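A pipette stand, reluctantly

I held out on buying a stand for longer than was reasonable, mainly out of spite. The catalogs want you to believe that a pipette left lying on a table is a pipette on its way to the grave, and the people who say so are the people who sell stands. Mine spent its first winter in a drawer on a folded dish towel and it pipettes the same as it did in the store bag, as far as my kitchen scale and I can tell.

Then Imani Van Dusen came by to swap yeast slants, opened the drawer looking for a marker, and asked how I was keeping the inside of the shaft clean. I said I wiped it. She asked when. I changed the subject to her dog.

So that's the background. I bought a stand. I've now had it since August and I have opinions, most of them mild.

What they say it does

The Flallell catalog gives a stand four jobs. It keeps the pipette upright so liquid can't run back up into the body. It keeps the cone off the table. It "protects calibration." It "promotes an organized workflow."

I'll give them the first two. If you've drawn up a bit too fast and there's a drop inside the cone, laying the pipette on its side is an invitation for that drop to go where it shouldn't. Hanging it straight down doesn't clean anything, but at least the drop stays at the bottom where you can deal with it. And a cone that touches nothing picks up nothing, fine, that's hard to argue with.

Protecting calibration I don't buy. A fall off a table might well knock a pipette out, and a stand makes a fall less likely, unless you snag your sleeve on it, and then you've dropped it from higher up. I would love to see one number on this. Flallell doesn't print one. Neither does Serov, whose page says their stand "preserves accuracy" and leaves it there. Preserves it compared with what? A drawer? A drawer with a towel?

Organized workflow means nothing. I am as organized as I was before, and there is now a tall thing on the table.

What I bought

Serov's bundle was $299 for a stand, one pipette and a rack. I already had the pipette. I wrote to ask whether they'd sell me the stand alone and got back a friendly message telling me about the bundle.

Imani Haverford (the other Imani, the one with the mushrooms, for those who lose track) found me a plain one secondhand through the classifieds on Kistora. Twenty dollars for the stand, and the seller threw in a clear rack. I asked whether there was anything wrong with it. He said no. I asked again when I picked it up, and he said no again, a bit shorter this time.

It's about as simple as an object gets. Two A-shaped legs, a fat blue bar across the top, and you hang the pipette on the bar by its own finger hook. There are no slots or cradles, so you can slide the thing along to wherever you want it. I thought I'd hate that. Some of the fancier ones have molded cradles that only fit the maker's own pipettes, and I am suspicious of anything on my table that only gets along with its relatives, so on reflection the dumb bar was the better choice.

The pipette is an ordinary single-channel that goes from 20 to 200 microliters. People always ask why not a smaller one. I make yeast slants and check hard cider. I don't need a smaller one.

Blue bar, one pipette hanging from it:
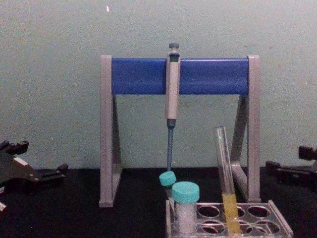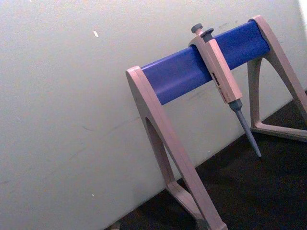 Living with it

Hanging the pipette up took a week to learn. Laugh if you want. You have to bring it in a little above the bar and let the hook settle, and for the first few days I kept missing by a finger's width and knocking the grip into the bar with a clack that made my teeth hurt. I do it without looking now, probably a bad idea, and I haven't missed in a while.

The rule I set myself is that it only goes on the bar with the tip off. A used tip hanging in midair over the table is a drip waiting for a place to land, and I also don't trust myself to remember, an hour later, whether that tip was the clean one. So: eject, hang up, done. If I'm in the middle of something and need both hands, I still eject. Tips are cheap. I was stingy with them for years and I think it cost me more than one slant, although I can't prove that and I'm not going to pretend I can.

I push the stand toward the back when I'm working and keep the rack in front. The original arrangement was the other way around, and I was reaching over the tubes every time I put the pipette back, which is how you get a sleeve in your samples. Van Dusen says to leave enough space under the cone for your tallest tube. I say don't keep tubes under the cone at all if you can help it, but I've caught myself doing it.

Does it wobble? A bit, if you bump the table. The wide legs do their job and I've never had it go over. I wouldn't load it up with a row of heavy multichannels at one end, and I'd be careful on anything slick. Sorensen sells little stick-on rubber feet for stands like this. I put a strip of shelf liner underneath for a while, then took it out to wash and never put it back, and can't say I've noticed.

Dust is the part I hadn't thought of. A drawer is closed. A stand is out in the open, and within a couple of weeks the top of the bar had a gray film on it, and so did the plunger button. So the object that's meant to keep my pipette clean has it sitting out in the room, in a house with a cat. I wipe the bar with alcohol when I wipe the table, and the pipette body too, and I've started hanging a clean bag over the whole business between sessions. Haverford thinks the bag is ridiculous. She also lost two jars of oyster spawn to something green in the spring, so.

About the rack

The rack is the piece I'd have paid for. It's a clear acrylic block with two rows of round holes, and because you can see straight in from the side, you can check a level without lifting the tube out. My old wire one rattled and you couldn't see a thing past the coating.

Complaints: it's a fingerprint magnet, and clear plastic on a dark table is easy to lose track of when the light is low. I've put my knuckles into the corner of it twice. Also don't clean it with straight alcohol. I've read that it can craze acrylic, and I've read that it's fine, and in both cases the person was very sure. Dish soap and lukewarm water work well enough that I haven't felt the need to find out who was right.

Some of the holes are always empty, by choice. I like a gap between what I've finished and what I haven't started. Tubes that have been filled move to one end and the rest wait at the other, and if the phone rings I can come back and still know where I was. I got that from a bread book, of all places, where the author does it with jars of starter.

Would I buy it again

For twenty bucks, sure. For $299 I'd put the towel back in the drawer and spend the rest on tips and a decent scale.

The towel method, if you want it: clean folded towel, tip off, and never put the pipette down with liquid in it. Change the towel. I think that last step is where I'd been going wrong, and it has nothing to do with whether you own a stand.

A reader wrote in after my scale post to say the stand and pipette he bought as a set came with a card promising "worry-free storage through 2030." I asked what happens if he worries before then. He's going to write to them. If he gets an answer I'll add it down here.

Next up is the cider, which has gone cloudy again, and I have a theory that Van Dusen doesn't like.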